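Desktop Hardware Basics
Handout 6: Opening the Tower and Finding the Memory
Course tutor: Tineke Nijs. Notes prepared by Yeshi Wako, Tretholm evening program.

Before you come

Please read pages 2 to 9 of the Sipos workbook. If you missed the last lesson, ask Sumeya Dinsa for her notes, they are very complete. Bring a small Phillips screwdriver if you have your own. The room opens 15 minutes before the lesson.

What we want to learn

In this lesson we look at the inside of an ordinary desktop tower and learn the names of the main parts. At the end, each student should be able to take out one memory module and put it back in the same slot. We do not open the power supply. This rule has no exceptions, also for students who repair things at home.

Preparing the tower

Shut down the computer in the normal way and unplug the power cord. Then press the power button one time and hold it for a few seconds. Remove all the other cables from the back. If you are not sure where a cable belongs, put a piece of tape on it and write the name of the port.

Lay the tower on its side, with the removable panel facing up. Working on a standing tower is possible, but the screws fall down inside and you will lose much time looking for them. Take off the panel and store it under the table, where no one puts an elbow on it.

Put on the wrist strap and clip it to bare metal of the case. Paint does not conduct well, so do not clip on a painted part. 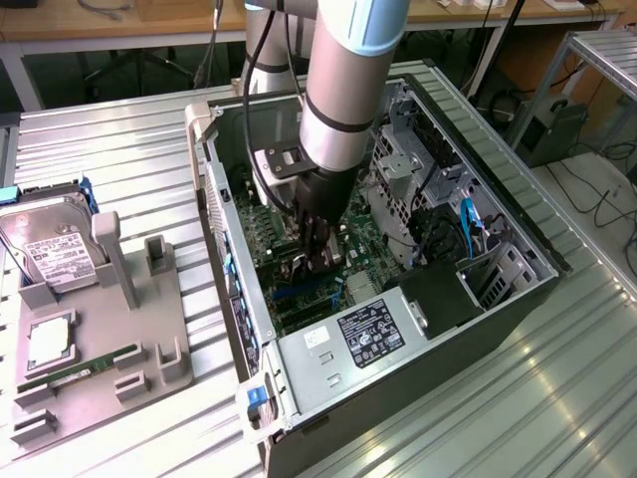
Reading time: 3 minutes

Finding the parts

Start with the motherboard, the large green board. Look for the memory slots, which are long and narrow and stand side by side in a row. On this model they are blue and black. The colors help you to see which slots belong together as a pair, but makers do not all use the colors in the same way, so check the manual of the board before you add a module.

Close to the slots there is a small silver heatsink with fine fins. Do not pull on it, and do not use it as a support for your hand. The fins bend easily.

The power supply is the silver metal box with the black label on top. Read the label and copy the output values in your table. The drive cage is made of perforated metal and holds black trays. The bright blue cable beside the trays is a SATA cable, which carries data. Many beginners think that it also gives power to the drive, but power comes by a separate connector.

Removing and replacing a module

Open the clips at the end of the slot. Some boards have a clip at both ends and some at only one. Hold the module by its edges and lift it straight up. Do not touch the gold contacts.

Lay loose parts in the gray tray to the left of the computer, between the raised slots, and never directly on the aluminum table.

To put the module back, first compare the notch in the module with the small ridge in the slot. Press on both ends until the clips close. If it needs a lot of force, stop and look at the notch again.

Homework

Draw the inside of the tower from memory and write the name of each part in it. Then answer in two or three sentences: why do we take out the module straight and not at an angle? Give your paper to Abrehet Gudeta before the next lesson.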